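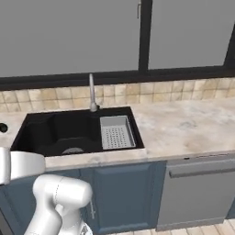

Making paper with children is one of the best things you can do with a long indoor afternoon, and the Lolbridge Paper Maker was put together so that even the little ones can get their hands right into it. Before you open the bag of pulp, though, please spend a few minutes getting your work area ready, as it's so much harder once everybody has wet sleeves. A kitchen with a double sink is lovely for this, with the big basin for rinsing and a strainer basket with small holes sitting in the smaller one, so any stray bits of pulp get caught there. If you only have one basin, a colander does the job nicely too!

Search the guide
Go

Section 2: Setting Up and Making Your First Sheet

What you'll need from the box: the vat (the deep blue tray), the frame and screen, the Hiditz press board, four felt squares and one bag of pulp. From your own cupboards you'll want a sponge, an old towel and some torn-up scrap paper. Junk mail is fine, but please leave out anything shiny.

1. Lay the towel under the vat and push it well back from the edge of the counter or table. Toddlers do like to pull on towels.

2. Tear your scrap paper into pieces the size of a postage stamp and let the kids do as much of this as they can stand. Soak the pieces in warm water for at least an hour, or overnight if you happen to think of it the evening before.

3. Tip the soaked paper and half the bag of pulp into the vat, add 600 ml of water, and stir with your hands until it feels like thin oatmeal. If it still feels lumpy, keep going a little longer.

CAUTION: Use warm water from the tap, never boiling. An adult should always do the pouring.

4. Click the screen into the frame with the smooth side up. You should hear two clicks, one on each side. 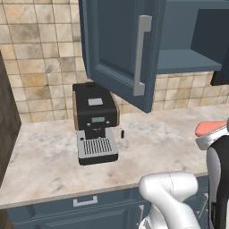
5. Hold the frame by its short ends, slide it into the vat at a slant, level it out under the water and lift it straight up. Give it a gentle side-to-side shake while it drips, and then keep it still. Most children want to shake it far too much the first time, and you'll get a sheet with a hole in it, and that's all right. Just turn it back into the vat and dip again.

6. Flip the frame onto a felt square, press all over the back of the screen with the sponge, and peel the frame away starting from one corner.

7. Cover with a second felt, set the press board on top and lean on it for a slow count of twenty. Leave the sheet somewhere airy until the next day.

NOTE: Petals and glitter should go in at step 3. Usus color tablets can be added at the same time, one per vat, but they do stain, so old T-shirts all around.

Cleaning Up
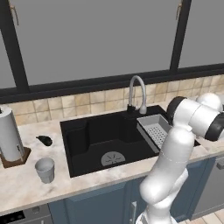
Fig. 3. Robot arm at a black sink, with the round drain cover near the front of the basin.

Never pour leftover pulp down a sink, even with a cover over the drain. Scoop it into a sieve, squeeze it into a ball and either freeze it for another day or put it out with the trash. Rinse the screen right away under a soft stream of water, as dried pulp is a real nuisance to pick out. Refill bags are item 2524.

838 shares
Comments (9)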